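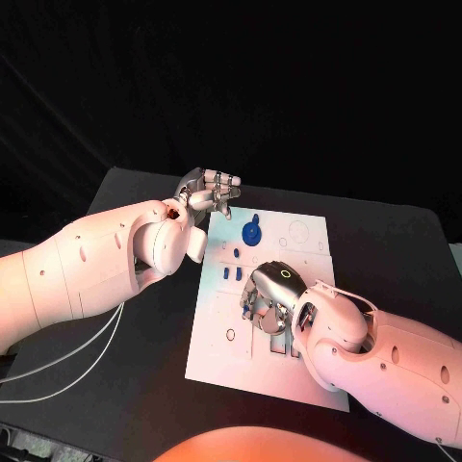 Zeltlow Trestle 71 workbench: review

The Trestle 71 is a folding workbench sold flat in a single carton. I bought mine in December and have used it most days since, mainly for marking out, light sawing and some glue-ups. It replaced a Mosquera bench of similar size whose leg locks had worn.

Assembly

Two people are advisable. The legs come fitted, but the stretcher has to be bolted on with the top face down, and the holes on mine were tight enough to need a tap with a mallet. The supplied spanner is thin and slips. Use your own. Building it took 30 minutes, including the time spent finding that the drawing on page 2 shows the stretcher the wrong way round.

Stability

With the locks home there is very little side-to-side movement. Front to back is weaker. Planing along the length is fine; planing across it makes the far legs creep on a smooth floor, and the rubber feet pick up dust and lose grip quickly. Wiping them helps for a day or so. The Mosquera was heavier and stayed put, though it was a nuisance to carry up stairs.

The rated load is 100 kg. I have not tested that figure. A bag of sand left in the middle overnight produced no sag I could find with a straight edge.

Top surface

The top is flat along its length and slightly hollow across the middle. A sheet of card under the work corrects it. PVA lifts off cleanly once dry. Pencil does not, and the factory finish goes dull where it is rubbed with wire wool.

Clamping

The overhang is generous at the front and mean at the back, where the stretcher gets in the way of deeper clamps. My Cesten clamps fit with the bar pointing up — workable, but it catches sleeves. Fatima Nnaji, who shares the workshop, turned the bench round and uses the back as the front.

Spares

Feet and lock springs are listed separately. I ordered a set of feet and they came without washers; the replacements arrived the following week.

Verdict

A good bench for layout and assembly work, and a poor one for heavy planing. Buy it if it has to be folded away at night. If it can stay in one place, the Mosquera is still the better purchase.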